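Measuring cups: which tips are worth your time

Every few months somebody sends me a list of clever things to do with measuring cups, and most of it is nonsense. I have cooked for a living and I have cooked for children, and I have never once needed to hang my cups on a hand-painted board with the conversions stenciled underneath. Ngaio Donnelly swears by hers. She also owns 2 sets, one for the board and one she cooks with, and that tells you how the board is working out.

So I went through the usual advice and tried what I could stand to try.

"Nest them and they take up no room." True, up to a point. A nested set is compact in the drawer, but you always want one from the middle. If yours stick together, look at whether the handles are stacked directly on top of each other. Fan them out a little and they come apart with one hand.

"Buy colored ones so you never grab the wrong size." I was ready to dislike this. Color does help, but only once you have learned your own set, and that takes longer than the sellers let on. Every maker picks a different order. The Skaritz set I had for years used red for the cup, and the Kivitance one I bought after it used red for the quarter. I made some very dense muffins that April. Read the number on the handle until you are sure.

"Keep them loose in a clear box." This one I have come around to. A plain see-through container with no lid beats a drawer divider, and it costs less than anything Stallulholm will sell you under the name of a storage system. You can see what is missing before you start.

Colored cups and a clear container, out on the work surface:

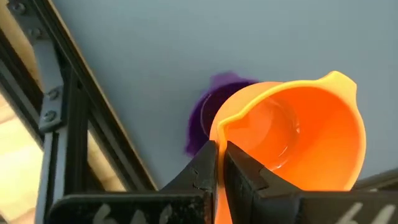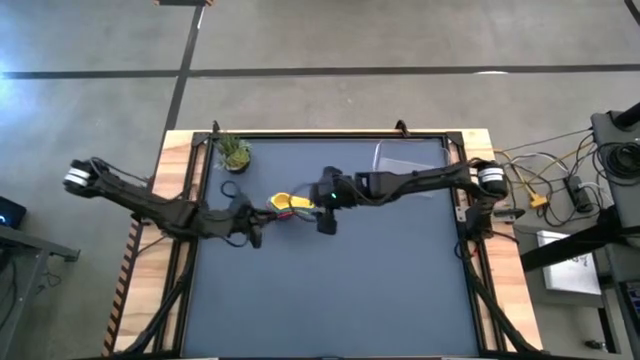
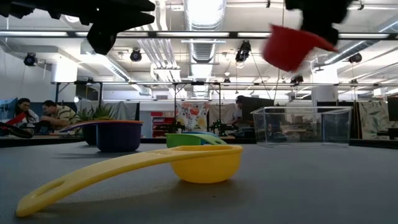
"Use the same cup for wet and dry." The purists will tell you this is a crime. I tested it with a kitchen scale and plain water, five fills of a one-cup scoop, and the trouble was never the cup. It was me, walking from the sink to the bowl with a cup filled to the brim. Do the filling over the bowl or right beside it. A cup with a little spout is easier to pour from, but a spout also makes it harder to level off flour with a knife, so I would not pay extra for a whole set of them.

"Tap the cup to settle the flour." Please don't. Tapping packs it down, and you end up with more than the recipe wants. Spoon it in, scrape the top flat, leave it alone. My scale said 164 grams for a tapped cup of the flour I buy, which is far too much for a decent cake.

"Rub the inside with oil before measuring honey." Works. I have nothing bad to say about it, except that you must then wash off the oil. Hot water and a drop of dish soap will do it. Tamara Kostiuk skips the oil and rinses the cup in hot water first, then pours the honey in. I tried that too and got almost as much out of it, with less washing up.

"Soak stained plastic in baking soda overnight." I gave this a fair try on a cup that had held tomato sauce. In the morning it was a clean cup with an orange stain. Leaving it on a sunny windowsill for a few days did more. The Tawhiri cleaning paste I was told to buy did about the same as the baking soda, and it smelled of fake lemon – the kind that stays on your fingers through dinner.

One thing the lists leave out: dry the handles. Water sits in the hole at the end and in the grooves around the numbers, and it drips into the flour bin the next time you scoop.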